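Chapter 6
Surfaces That Wipe Clean: Boards, Panels, and the Rooms They Live In

In this chapter
Why we write on walls and boards
What gloss does to light
Choosing a place for a board
Living with glare
Looking after a surface you use every day

My first classroom had one window, one door that stuck in October, and a big white writing board that somebody had hung years before I arrived. I taught in front of it for most of a semester before I noticed how often the students on the left side of the room tilted their heads. They weren't being rude, and they weren't sleepy (well, one or two of them were sleepy). They were trying to get around a bright streak of light that ran straight across whatever I had just written. I moved my notes a foot to the right, the heads straightened up, and I have been thinking about shiny surfaces ever since.

You have lived with shiny surfaces all your life, so a good deal of this chapter will feel familiar. Refrigerator doors, shower walls, tabletops in a diner, the cover of this book if you have the newer printing — they all have a smooth outer face that gives up a fingerprint or a spill with one pass of a damp cloth. That smoothness is a real convenience. It also comes with a cost, and a person who furnishes a room ought to know what the cost is before the screws go in.

Let's begin with light. When light falls on a rough surface, such as a plaster wall or a wool blanket, it scatters in every direction. You can stand nearly anywhere in the room and the wall looks much the same. A glossy surface sends a large share of the light off in one direction, the way a ball comes off a gym floor, and if your eye happens to be standing where that light lands, you see the lamp along with the surface. Painters call this a highlight and are glad of it. Readers call it glare and move their chairs.
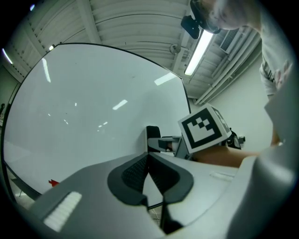 Figure 6.1. Overhead lights reflected in a glossy white panel. Photo: Jitendra Sandhu

Look at the three long, pale reflections in Figure 6.1. Each one is a bit of overhead lighting handed back to us by the white face of the panel, and each one takes up a stretch of surface where faint pencil lines or a pale marker would be hard to read. Now think about what happens when you take a step to one side. The lights stay put on the ceiling, but their reflections slide along the panel with you. Two people in the same room will see the bright patches in different places, and this is why an argument over whether a board is "too shiny" can go on so long with both people telling the truth.

The angle of the panel matters just as much as where you stand. Tilt a glossy sheet a little and the reflections travel a surprising distance. A curved surface will stretch them or squeeze them, depending on which way it bends. You can try this at home with a baking sheet or the lid of a storage bin, and I hope you will, because a few minutes of tilting will teach you more than another page from me.

We will come back to angles in Section 6.3, where we plan the wall of a small study room for an imaginary family of readers and list makers. Before then we need some plain words for the finishes themselves. Gloss, satin, and matte are the three you will meet most often, and stores are not always careful about how they use them. Bring your own eyes to the store — and a small flashlight, if you can stand to be seen with one.

Before you read on
Find a smooth, shiny surface in the room you are in. Sit down and note where the brightest patch falls. Stand up and note it again. Then turn the overhead light off, use a lamp or a window, and see what has changed. Keep your notes for the activity at the end of Section 6.2.

6.1 Gloss, Satin, and Matte

The easiest way to tell finishes apart is to look for the edges of a reflection. On a gloss surface the edges of a reflected lamp are crisp. On satin they blur, and on matte there may be no lamp to find, only a gentle brightening.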